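Open afternoon at the Sodthorpe knitwear sorting rooms

I had meant to go to the Sodthorpe open afternoon last year and the year before that, and both times something came up (once it was the boiler, once it was my sister), so when September came round again I put it on the calendar in red pen and told everybody I would be out. The bus from Bralbridge drops you at the bottom of the lane, and then it is a good long walk past the allotments, which were full of dahlias and well worth dawdling for.

The sorting rooms are in the old seed warehouse. You go in through a green door with a bell on it and are handed a cup of tea almost before you have your coat off. Cúc Lò was doing the welcome, and she had a badge for each of us with our names already written out, very nicely, in brown ink. There were people there from the Bralbridge spinning circle and a couple who had driven over from the coast to bring three suitcases of jumpers that had belonged to an aunt.

What they do at Sodthorpe is take in old and unwanted knitwear, mend what can be mended, wash it, bag it and send it out again to anyone who needs something warm. Last winter they sent out 2000 pieces, and Faraji Lema told us that the number surprised him more than anyone, as he had only ordered bags for half of that. He took us round the washing end first. I could have stayed all day by the drying racks! Everything is laid out flat, and it smells of soap and wool and a little bit of lavender, and there was a cardigan in heather purple that I would have walked off with if I were a less honest woman.

After that comes the mending table, where Duyên Tiêu showed us how she closes up a hole at the elbow by following the old stitches round with a blunt needle. She makes it look like nothing at all. I had a go on a practice square and mine looked like a spider had been at it, but she was very kind and said the tension was good.

Then we went through to the packing side, which I had expected to be the dull part, and I ended up liking it best. Small things go in clear bags so that you can tell at a glance what you have, and you do find yourself stopping at every one to look at the patterns.
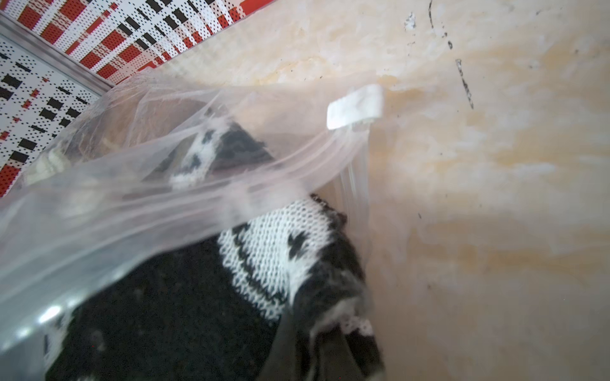
Black and white knitting in its clear bag, with a brownish-tan piece tucked in as well.

I am a great one for black and white patterned knitting. My grandmother did bands of it on everything, hats and mittens and once a tea cosy, and she always said the white rows were where you found out whether somebody had been paying attention. Thiện Lâm, who looks after the packing, let me ask far too many questions about it all. The mothballs went years ago, he said, and these days they rely on a good wash, a thorough dry and a bag that closes properly. They get through 100 bags in a busy morning. He also gave me his method for folding a thick jumper, sleeves in first and then thirds from the bottom, and I have since redone my whole airing cupboard.

There was a sale table near the door for the odds and ends, with everything at £5, and I bought a mustard scarf and a pair of bed socks for my neighbour. The cakes were extra, and the ginger one had gone by three o'clock, so do go early if you are partial to ginger.

The next open afternoon will be in the spring. Wool and acrylic are both welcome, clean if possible, and if you have buttons to spare they would be very glad of those too, particularly the big ones. The last bus back to Bralbridge leaves from the bottom of the lane at twenty to six, and it does not wait.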